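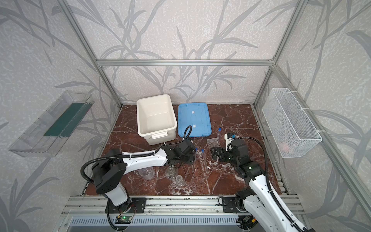
Get a bin with a lid and stop overthinking it, went the top reply to my last question on here. Fine. I got a white bin with a clip on the front. I have a blue plastic lid to go on something. I also have a clear shelf on one wall and a white wire basket on the other, and I still don't know where anything goes.

Question
Best way to store clear tubes with screw caps between uses?
Asked 7/26/19 in Storage & Tidying

I save seeds. It started with tomatoes, and then people heard I save seeds, and now I save everybody's seeds. By December, when the Driststead swap comes along, I need them sorted, labeled and in something that closes. The envelopes I used last year came open in my bag and I handed out what I can only call a surprise mix.

So I bought a lot of long clear test tubes with blue screw caps from the surplus counter at Grosevbridge, plus a clear rack with round holes. They look great standing up. They don't stay standing up. The rack goes over if you pull a tube out at the wrong angle, and then I'm herding tubes across a marble-pattern surface, which is a very good pattern for losing clear things on.

What I have to work with:

White plastic bin, rectangular, open top
Blue lid
Clear trough-shaped wall shelf
White wire-mesh wall basket
The rack, when it feels like cooperating

I'd like to put the whole lot away in one trip and get it out again without a search party. Do the tubes live in the rack, or is the rack just for filling? And is it OK to store them lying down?

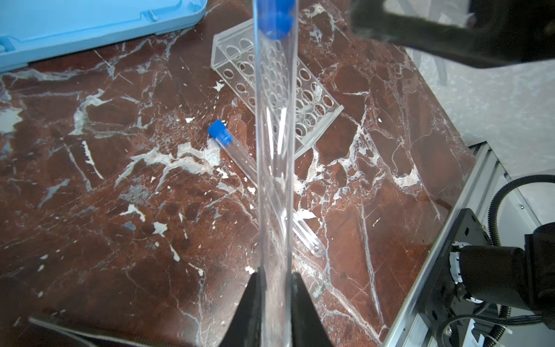
Are the caps on before you lay them down? asked the first commenter, adding that a tube without its cap should never share a bin with one that has seeds in it. Point taken. I've been finding caps and tubes in separate parts of the house.

2 answers

Answer 1 (accepted)

The rack is for filling. Trying to store things in it is what's making you miserable.

I do the same thing with beads – 600 of the little monsters per tube, and I have stepped on most of them – and this is the routine I ended up with.

Put the rack in the bottom of the bin while you fill. If it tips, it tips inside the bin and you say one bad word in place of several. Fill a tube, cap it, label it, then stand it back in its hole. Ten at a time is plenty. Once the batch is capped, the tubes come out and lie down in the wall shelf, all the caps pointing the same way. A trough is about the only shape that suits a tube. It has nowhere to roll.

Lying down is fine for dry seeds. Let them dry properly first, longer than you think. Mine (I grow beans too) sit out on a plate for 10 days.

Uncapped tubes go in the bin with the spare caps. If it has no cap, it's empty, it's in the bin, done.

Don't use the wire basket for tubes unless you've checked one against the mesh. Mine went straight through. It's good for gloves, marker pens, tape, anything fatter than the holes.

As for the lid, try it on the bin before you build a system around it. I owned a lid for two years that belonged to nothing. If it doesn't fit, use it flat as a sorting tray. Seeds show up on a plain color a lot better than they do on fake marble.

Comment from the asker: It does not fit the bin. I don't want to talk about it. Sorting tray it is.

Comment: Label the tube AND the cap. Caps wander.

Answer 2

just use jars

Comment: They already bought the tubes.

Comment: ok but next time jars

Comment: I tried jars for the Lamont swap. They weigh a ton and you can't get one in a coat pocket. For tubes I'd look at the Prusgate drawer inserts if you have a shallow drawer free, they've got grooves. You have to cut them down though, and the edges come out ragged. Does anyone know if they still make the narrow ones?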